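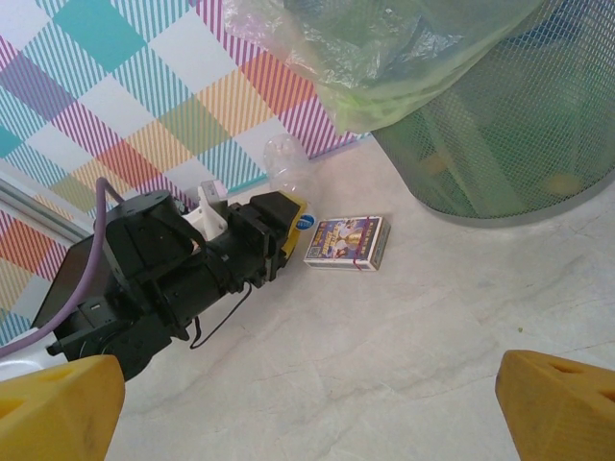 June – second arm, spares and floor fixtures

Budget review with Marlene Kramer at 14:00. Needed from me: a parts list, a lead time for each line, and a decision on whether we buy a complete second arm or keep building up from housings and joints.

Current position. The black arm carries the gripper with the yellow insert and stays as the reference unit. The clear bottle and the small banded box stay in the object set, since one is hard to segment and the other lies low enough to punish a bad approach height. Both are cheap to replace and need no budget line.

Quotes so far:
Clesbridge – complete arm, assembled, 1043 ex VAT. Controller not included.
Nilcombe – joint and bracket kit, 508 ex VAT. We supply the wrist and do our own assembly.
Mellor – gripper fingers, yellow, 127 per pair. Minimum order two pairs.

The Nilcombe kit looks like half the price until bench time goes in. Last build took me the better part of a fortnight, most of it on wrist alignment, and I had to redo the calibration after the first joint was re-shimmed. If Marlene will not count bench time as a cost then the kit wins on paper. I will put both versions in the sheet and let her pick.

Fingers are consumables and should come out of running costs. Want the open triangular pattern again, same as fitted. The solid ones were too stiff on the bottle shoulder and skated.

Cabling. The purple cable goes up and over the rear housing and the thin black wire hangs free under the wrist. Needs clips and a sleeve on both arms before we run anything unattended. Small money, but it must be on the list or it will be forgotten again. Check bend radius at full extension before cutting sleeve.

Mounting. White bracket on top of the arm to be redrawn with slotted holes. Ask Altbridge whether they will do a short run or whether we print it. No price yet.

Open:
– does the Clesbridge price hold past the end of the month
– controller: reuse the old one or add a line
– spare power supply, one or two
– floor space for a second base, measure properly

Recommendation as it stands is Clesbridge plus two pairs of Mellor fingers, bracket to follow.

Filed under: Workshop notes, Purchasing

Recent entries
Wrist alignment, second attempt
Finger wear after the long run
Controller fault log
Object set, additions and removals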